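**Building services: changes to waste, charging and laundry from July**

The following applies to all flats in the Destelmont and Gultska blocks. It replaces the notice in the spring newsletter. The corridor copies of the old notice should be ignored where they differ.

**Small batteries**

The battery tube in the Destelmont entrance has moved to the meter room passage, left of the post boxes. It takes household cells only: AA, AAA, C, D and coin cells. Loose lithium cells of the cylindrical type used in torches and tool packs must have both ends covered with tape before they go in. Ordinary parcel tape is sufficient. Cells that are dented, swollen or leaking do not go in the tube at all. Put them in a glass jar with dry sand and ring the building office, which will arrange collection.

Until collection, keep spent cells apart from coins, keys and metal tools. A short circuit needs only a bridge between the two ends.

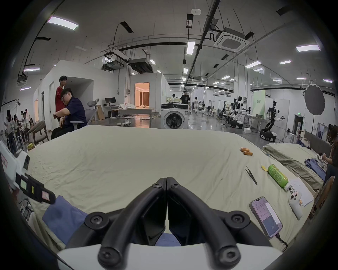
The tube is emptied when it reaches the marked line. In the last period it held 16 kg at collection, against a limit of 19 kg set by the contractor, Fleder. If the tube is full, take your cells home again. Bags left on the floor beside it are not covered by the collection contract, and the building has twice been charged for a separate visit.

**Drinks containers**

Cans and plastic bottles go in the yellow-lidded bins in the yard. They should be empty. Rinsing is not required by Fleder, but unrinsed cans brought wasps to the Gultska yard last summer and the office asks residents to do it anyway. Caps may stay on bottles. Cans may be crushed; bottles should be flattened along their length.

Glass is still collected from the green igloo on the street side. The lid on its left opening sticks and has been reported.

**Charging in flats**

The electrical inspection covered both blocks and was completed in the spring. The sockets in the Gultska bedrooms share a circuit with the corridor lighting, which explains the trips reported on the third floor. The circuits will be separated when the riser is renewed. In the meantime, do not run a heater and an iron from these sockets together.
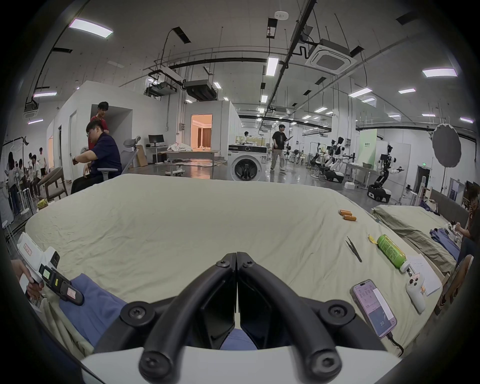 The inspector's other remarks concerned chargers. Several flats had an adaptor plugged into a second adaptor behind furniture, with no air gap. Multiway blocks should lie on a hard floor where they can be seen. Bedding holds heat, and a phone left to charge on a bed, as with the one in the pink case on the green sheet, is better moved to a table or shelf. Cables with split sleeves should be thrown away and not repaired with tape. The office holds a small number of fused extension leads, which can be borrowed against a signature.

Scooter and bicycle batteries may not be charged in corridors or stairwells. This is a condition of the building insurance. The bicycle store in Destelmont has 3 sockets on a timer, live from 07:00 to 21:00. Gultska has none at present. A quotation of 1484 for an equivalent installation has been received and will go to the next general meeting.

**Laundry room**

The second dryer in Destelmont is back in service with a new belt and door seal. The lint filter must be cleared after every load, including short ones. A blocked filter was the cause of the last two faults. Please also check pockets before loading. The engineer removed screws, a lighter and a coin cell from the drum housing.

Clothes left in a machine more than an hour after the cycle ends may be taken out and placed on the shelf.

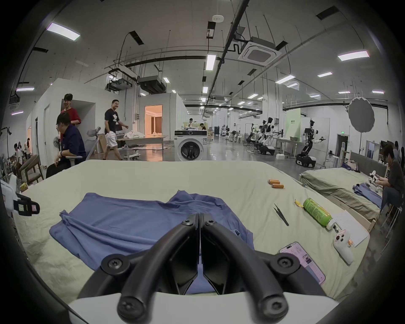
**Collection times**

- Mixed waste: bins out by 06:30, both blocks.
- Paper and card: as before. Boxes to be flattened.
- Yellow-lidded bins: every second week, now before noon.
- Bulky items: by request only. Allow roughly two weeks.

Requests go to the building office in writing, by the form in the entrance or by e-mail. Give the block, the flat number and a short list of the items. Telephone requests are no longer logged.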